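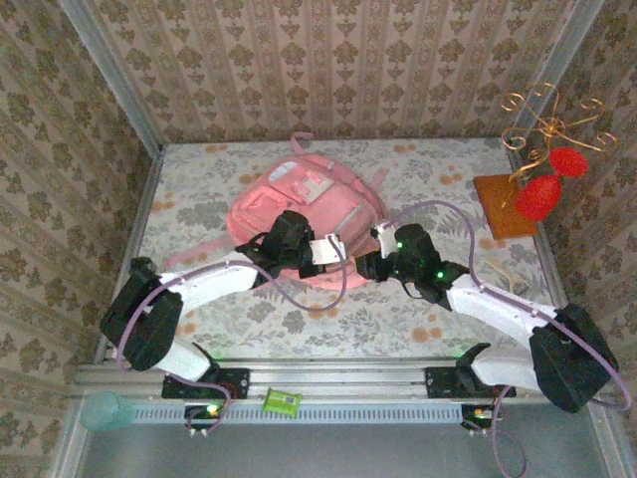
A school bag should be emptied completely every night, one reader of the first edition wrote to us, and any family that can't manage it isn't trying. We have kept that letter close while revising this chapter, mostly as a warning. It is confident and easy to remember, and it comes with no evidence at all.

Chapter 4
Bags, Straps and Pockets: What Packing Advice Is Worth

Advice on packing a backpack is everywhere in the first weeks of term. Heavy things go against the back. Straps get pulled snug. The front pocket is for small items, the main compartment for books. Some of this is sensible. Much of it has been copied from one leaflet to the next for so long that it's hard to find out who first said it, or whether they had ever carried a bag to school.

Take the flat bag. A soft backpack such as the pink one at the head of this chapter, lying on a cloth with its long strap trailing, has very little shape of its own. Most packing diagrams are drawn as if the bag were a box. Books stand upright in them, and lunch sits neatly on top. Try the same layout in a crumpled fabric bag and see how long it lasts once you pick it up by the top loop.

The Wendden household survey is often quoted on this point. It gathered 3,294 replies, a figure that looks good on a poster, but it asked people how they packed and didn't check a single bag. Over 900 of those who answered said they packed "carefully". We don't know what they meant by it, and neither did the people who wrote the question.

Organisers and inserts deserve the same doubt. The Vileo insert divides a bag into 2 halves and adds 200 grams before anything goes in. Whether the tidier inside is worth the extra weight depends on the child and the walk, and the packet is silent on both.

In this chapter you will lay out a bag on a table, sort its contents, and pack it in several ways. Keep notes on what shifts and what is hard to reach. Where your notes disagree with the advice in the margin, trust your notes first, then repeat the test before you cross the advice out.

4.1 Before you start: clearing the table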